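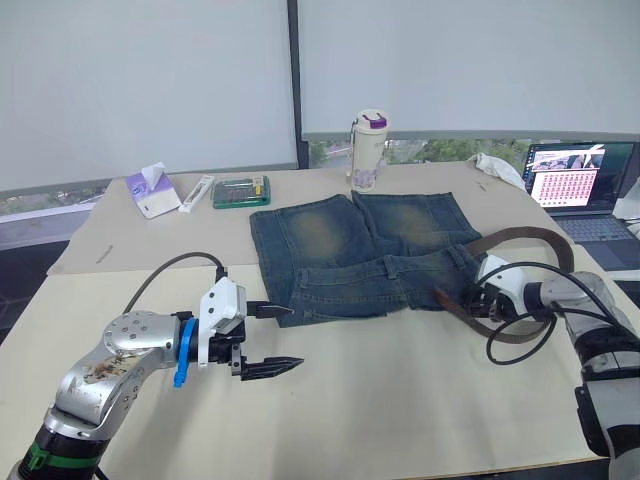

5.3 Ein Fehlerfall im Detail: der Gürtel und das rechte Handgelenk

Über die Erfolgsquoten haben wir im letzten Abschnitt genug geredet, jetzt kommt der Teil, der mich persönlich die meisten Nerven gekostet hat. Die Aufgabe klingt ja harmlos: Jeansshorts liegen flach auf dem Tisch, dazu ein brauner Ledergürtel, und die beiden Arme sollen den Gürtel durch die Schlaufen am Bund bringen (Abbildung 7). Mit Handtüchern und T-Shirts lief unsere Steuerung Datik bis dahin so brav, dass ich ehrlich gesagt etwas übermütig geworden bin. Im Juli haben wir dann 475 Durchläufe mit dem Gürtel gefahren, und 21 davon endeten mit einem Schutzstopp des rechten Arms. 21! Bei den Handtüchern war es in der ganzen Serie kein einziger.

Abbildung 7: Arbeitsplatz für die Gürtelaufgabe. Linker Greifer geöffnet vor den Shorts, rechter Greifer am Gürtel.

Mein erster Verdacht fiel auf die Kraftschwelle, und damit lag ich schlicht falsch. Wir haben sie hochgesetzt, die Stopps kamen trotzdem, nur später und mit einem deutlich hässlicheren Ruck. Das würde ich heute niemandem mehr empfehlen, auch nicht »nur mal zum Testen«. Griet Koster hat daraufhin die Gelenkmomente der abgebrochenen Läufe übereinandergelegt, und da war das Muster plötzlich kaum zu übersehen: Der Anstieg begann fast immer während der Drehung des Handgelenks, also bevor der Gürtel überhaupt auf Zug war. Leder war demnach unschuldig. Die Kabel am rechten Handgelenk hängen in losen Schlingen nach unten, und wenn der Arm tief über dem Tisch arbeitet und dabei weit dreht, kann sich eine Schlinge zwischen Greifer und Gürtel schieben. Der Regler sieht dann eine Last, die er dem Gürtel zuschreibt, und zieht nach. Er tut also genau das, was man in dem Moment nicht haben will.

Heikel ist das auch aus Sicherheitsgründen. In 2 der 21 Fälle ging der Greifer nach dem Stopp beim Quittieren sofort auf, der gespannte Gürtel schnellte los und traf Vasilică Gavrilă am Unterarm (zum Glück nur ein roter Striemen, aber der Schreck saß). Unsere Freigaberoutine aus dem Galar-Paket kannte eben nur weiche Stoffe, bei denen so etwas völlig egal ist. Seit dem 11. Dezember fährt der Arm deshalb vor jedem Öffnen langsam zurück, bis das Moment am Handgelenk abgeklungen ist, und quittiert wird nur noch von außerhalb der Reichweite.

Außerdem haben wir den Drehbereich des rechten Handgelenks in Tischnähe begrenzt. In den 100 Kontrollläufen danach gab es keinen Schutzstopp mehr, dafür greift der Arm öfter um, und die Läufe dauern spürbar länger. Ob eine engere Kabelführung allein gereicht hätte, kann ich nicht sagen, das haben wir nie getrennt geprüft. Roscoe Pennington meint ja, ich meine eher nein, und auf den linken Arm lässt sich das Ganze ohnehin nicht einfach übertragen.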